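# Wiltari Robotics Club: Common Questions

Last updated 2023-02-27

**Who can join?**

Any student at Saavedra College, in any major. You don't need to have taken a programming or machining class. About half the work is careful, repetitive testing, and new members usually start there.

**What are you working on this year?**

One project, called Ultier. The task is to have a humanoid robot reach into a container, take hold of what is inside, and move it somewhere else. The rules for the May competition don't say what the objects will be, so we practice with whatever we have: shipping boxes, plastic covers, parts from old builds. Light, hollow things are harder than you might expect, because they shift when a finger touches them.

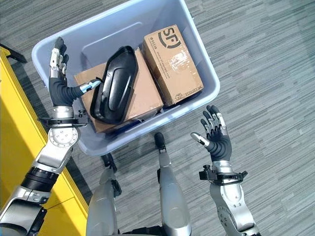 Each attempt is logged by the person on the keyboard. As of this update the log has 709 entries. We want 800 before we freeze the software, and after that only bug fixes go in.

**How is the team split up?**

There are 3 groups: hands, arms, and software. You pick one when you join and can switch at the end of a term. The hands group is the smallest and could use more people.

**Do I have to come to every meeting?**

No. Come to the one for your group. If you miss two in a row, send a message so we can hand your task to someone else for a while.

**Does it cost anything?**

Dues are $79 for the year. That covers your shirt, your share of the entry fee, and small hardware. If the dues are a problem, talk to Tiruwork Araya, the faculty advisor. She handles it privately.

**Why do you practice around metal as well as plastic and cardboard?**

Last year we tested on matte surfaces only and had trouble as soon as we got to the venue. Bare steel throws glare into a wrist camera, and scratches can look like edges to the software. Now part of every test block is done close to stainless steel, with the lights left as they are.

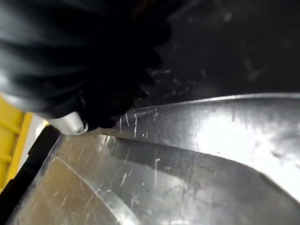
If you're in the software group, save the raw files from these runs even when the attempt fails. Put them in the Flelteck folder on the lab drive — not on your own laptop.

**Can I run the robot by myself?**

No. Two trained members have to be present, and one of them stays at the stop button. Training takes one evening. Tie back long hair and take off lanyards before you start.

**Can I get class credit?**

Sometimes. Juniors and seniors can count it as independent study if they write a report. Ask before the term starts, as the form can't be backdated.

**Can I visit before signing up?**

Yes. Write to the club address and we'll tell you when the next test block is. Wear closed shoes.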